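How to Practice Your Netball Shooting at Home

May 23, 2020
By Latrice Brannigan

If you play goal shooter or goal attack, you already know that shooting is the part of netball you can work on all by yourself, and with club training called off this spring I've had more messages on the subject than I can keep up with! So I've put my whole home routine in one place. You need a ball, a bit of outdoor space and something to aim at. A real post is lovely, but I learned on a chalk circle on my aunt's garage wall in Zornanham, and it did me no harm at all.

Start with your feet. Stand with them shoulder-width apart, toes pointing at the post, knees soft. Most of your power comes from the knees, and if your arms feel tired after a few minutes you're probably shooting with your shoulders (I did that for years, and my coach despaired of me).

Now the hands. Rest the ball on the fingertips of your shooting hand, with the other hand at the side to steady it. Lift it above your head, elbow close in and pointing forward. Bend your knees, straighten up, and let the ball go at the top with a flick of the wrist. You want it to go high - higher than feels natural - and drop down into the ring with some backspin.

Take 20 shots from close in before you move anywhere. Then have a breather.

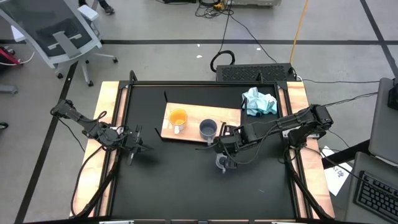 Fung wrote in to say that close shots bored her silly until she started calling out where each one would land before it left her hand, and that her misses made a lot more sense after that. She also keeps her eyes on the back of the ring the whole time, even once the ball is in the air.

I love that, and I've been doing it myself all week. If you keep missing to the same side, look at your elbow first, then at your steadying hand, which has a sneaky way of giving the ball a push.

Once you're happy up close, take one big step back and do another 12 shots. Then move to the left, and to the right, and finish near the baseline, where everybody hates to be. Bend your knees a little more for the long ones and leave your arms just as they were. 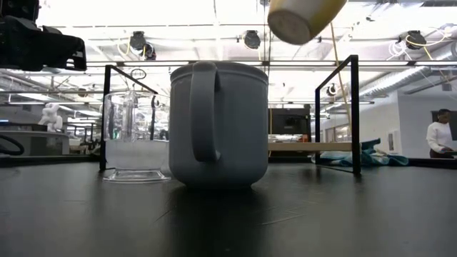
The last part is shooting when you're puffed, and I'd save it for the end. Jog on the spot until you're breathing hard, pick up the ball, set your feet properly and shoot. Do 3 rounds with a short rest after each. You'll rush it the first few times, everyone does, so say "feet, hands, knees" under your breath and go through it in that order.

Try for 50 shots a day, and if it's raining, lie on your back indoors and flick the ball straight up over your face, catching it softly each time. Mind the light fixtures!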